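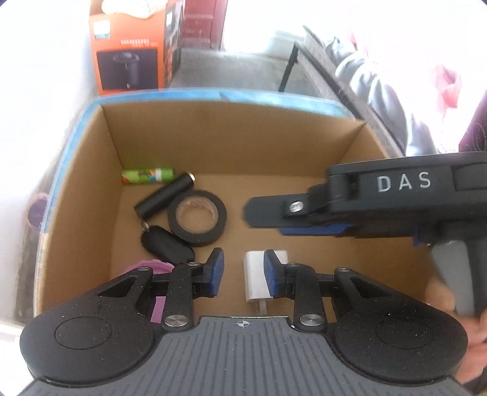
The junk box, with both grippers in it and the power adapter up next.

So the second gripper is finally together, and I've been happily fishing around in a cardboard box with the pair of them like a kid at an arcade claw machine! If you read my August post you'll remember I swore I was done after one. Well.

Quick catch-up for anybody new. I'm building a pair of hand-held grippers at home, the kind where you work the fingers yourself, so I can figure out what the fingers need to do before I spend real money on a small arm I've been calling Palla (the arm lives in a notebook for now, plus one very sad spreadsheet). Digby Doolan from the Ruddock workshop let me use the good drill press for the linkages, and I did everything else on my own floor, which my knees would like you to know about.

The linkages ate most of my time. Each finger hangs off a jointed arm, and if the screws are too tight the whole thing moves like a rusty gate, but back them off a hair too far and the fingertips wander. I ended up doing an eighth of a turn at a time with a dab of thread locker, then opening and closing it 400 times while watching TV. It loosened up a bit by the end, so I snugged everything down again and called it good.

The blue rubber pads are my favorite part. My first set was cut from a bike tube and they were awful, way too slick, and they left black smudges on everything. Maxine Baxter gave me a scrap of the blue stuff left over from her Etileck project and it grips so much better. I want to try a thicker piece next, maybe with grooves, but I have to beg her for another scrap first.

As for what's in the box, I just raided the drawer by the door. Two batteries, one green and one black, a roll of black electrical tape, a key fob, that white power adapter. Batteries want to roll, so you have to come down on them from both sides and commit. Tape lying flat is a pain too, because there's so little edge to get hold of. And the adapter is all corners, with prongs sticking out one end, so I keep changing my mind about which way to grab it (across the body, I think, but ask me tomorrow).

I ran blue tape around the rim of the box because I kept scraping my knuckles on the raw cardboard. Best two minutes I've spent on this whole project.

Parts so far come to $129, and that's counting the screws I lost under the couch and had to buy again. Next up is a stiffer spring, and then I'd like to try passing something from one gripper to the other without dropping it. If anyone has a spring supplier who'll sell you fewer than a hundred at a time, please leave me a comment!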